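Motorsport Operations, Unit 3: Gate Starts and Series Points

Reading for Monday: the Tarnenine case, pages 2 and 3 of the packet.

The start
A rider who gets to the first turn in front has a clear track and no dirt in the goggles. Gate choice comes from heat results. Inside gates give a shorter run to the turn but are easy to get pinned in. Riders in the Tarnenine case picked the inside even after heavy ruts had formed.

Points
The Clititbridge series pays 50 points for a main event win. After the final April round Lecomte Racing's lead rider had 183 points and three wins. Consistent finishes count for more than most new fans expect. Work out what one missed main event costs before class.
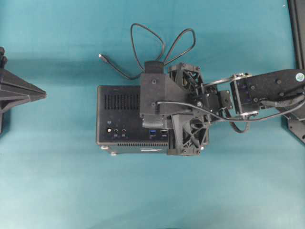
Passing
A block pass is legal if the rider making it stays on the track. The Botumo rule sheet treats contact after the exit of a turn as a separate matter. Bring the sheet, we will go through both penalties.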